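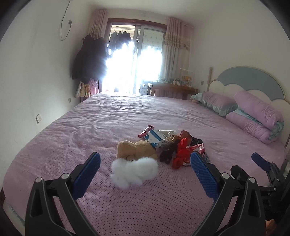 Surtitles are unreadable from the balcony on our new Pridley screen, and we open the song recital on Tuesday. The title text comes up, but the dark band behind it is full of small dots in straight rows, the whole width of the screen. The nearest thing I can compare it to is a pinkish-lavender bedspread with a regular pattern of tiny dark dots, where you see the dots clearly close up. On our screen they are light dots on dark, and they are easy to see even from the back. White text on top of that is hard work for anyone, and the German songs have long lines.

Ticket status: Closed
Product: Trinavex title software, show machine
Venue: Zamano recital hall
Opened by: Embla Torvik, titles operator
Assigned to: Katalin Dudás, Dinsa support

Setup as reported
Show laptop at the rear of the balcony, 40 meters of cable to the Pridley screen above the stage. Second output goes to a small monitor for the pianist's page turner. The show file was built at home on an older laptop and copied over. It was last used in July for a staged opera, on the old projector, with no dots.

Reply from Katalin Dudás
Thanks, Embla. Two things can give you rows of dots: a bad signal over a long cable, or the software trying to draw a gray it hasn't been allowed to use. Please do these in order and write down what you see after each one.
Put the laptop on a short cable at the screen.
Show a plain black title with no text.
Show a plain white title with no text.
Tell me the output mode listed under Displays.

Reply from Embla Torvik
Done at 10 this morning before the piano tuner needed the hall.
Short cable: same dots.
Plain black: clean, no dots at all.
Plain white: clean.
Output mode: "Reduced color, long run."
I also swapped the two outputs. The page turner's monitor now has dots and the Pridley screen does not, but then the screen shows the page turner's view, so I swapped them back.
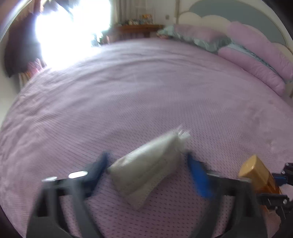

Reply from Katalin Dudás
That rules out the cable and the screen. The dots follow the output, and they only appear on gray. The reduced color mode has very few grays, so it mixes dots to fake the one your file asks for. The old projector was probably soft enough to blur them together. An LED screen won't do that.
Go to Displays, select the main output, and change the mode to "Full color." Restart the program after changing it. If you don't restart, it says full color and keeps drawing the old way. This is a known bug on our side.
Also set the band behind the text to pure black. You don't need the gray for a recital, as there's no set behind it to blend with.

Reply from Embla Torvik
Changed, restarted, dots gone. I walked to the last row of the balcony and could read everything.
There is a new problem. At the piano rehearsal this afternoon the titles came in late. I press the key on the first word and the line appears well after the soprano has started it. In the fast songs she is nearly on the next line. The tenor's set is slower, so it matters less there, but the duet at the end is bad. It was not like this before the change.

Reply from Katalin Dudás
Please check the fade time in the show file and how many titles are loaded ahead. Both are under Show, Timing.

Reply from Embla Torvik
Fade is short, same as always. Load ahead is 8. The show file has more than 3,000 titles in it. I had never noticed. I think it still holds every opera from last season, with the recital added at the bottom.
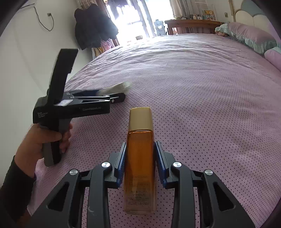

Reply from Katalin Dudás
Then the delay comes from the size of the file. In full color each title takes longer to prepare, and with a list that long the program searches the whole thing at every cue.
Make a new empty show. Copy in only the recital titles, program order, encores last. Set load ahead to 2. Keep the old file somewhere safe, but don't leave it in the shows folder, as the program reads that folder at startup.
Please check accents after copying. Some umlauts were lost for another customer when they pasted between files.

Reply from Embla Torvik
New show made. Two umlauts were wrong in the Schumann and I fixed them by hand. Ran the duet three times with the rehearsal pianist and the titles land with the voice. The page turner's monitor is fine too.
One question, not urgent. Can I add a blank title between encores without renumbering? The singers haven't decided on the order.

Reply from Katalin Dudás
Yes. Hold Shift and press Insert. The blank takes the number above it with a letter after it, and your cues stay where they are. I'm closing this ticket. The restart bug has its own ticket, and I've added you to it so you get a message when it's fixed.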